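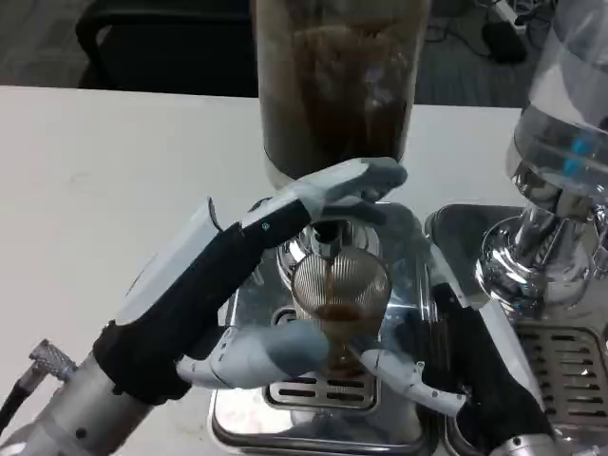 3.2 Collecting the drink-serving episodes

The demonstrations were gathered in August at our Vastivport laboratory. One operator drove both arms through each episode from start to finish, and a second person sat nearby to log the outcome and reset the table. We recorded 1511 episodes over 14 sessions. Of these, 89 were dropped, mostly for lost joint readings or a late start to the recording.

Each episode was given one of three labels by the logger: complete, partial or failed. Partial episodes were kept. Early models trained only on complete ones did badly when the cup was a little out of place, and the Kershaw set, which we used for comparison, has the same weakness. Stelios Xenos checked the labels on 412 episodes a second time and changed very few of them.
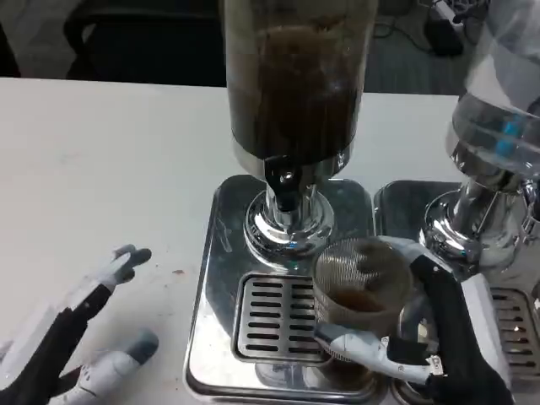 Figure 4. Head view during a session, with the cup in the right hand and the left hand open over the table.

Resets were kept short on purpose. We wiped the table between sessions but not between episodes, so small marks such as the brown stain to the left of the drip base in Figure 4 remain in the training data. Liquid left in the cup was treated the same way. A model that has only seen clean glass and a clean table may take either one as a sign of the task stage, and we wanted to avoid that.

Operators were told to work at their own pace - the Grerkach controller smooths fast wrist motion in any case. Pauses longer than a few seconds were trimmed using the Virnine tool before training.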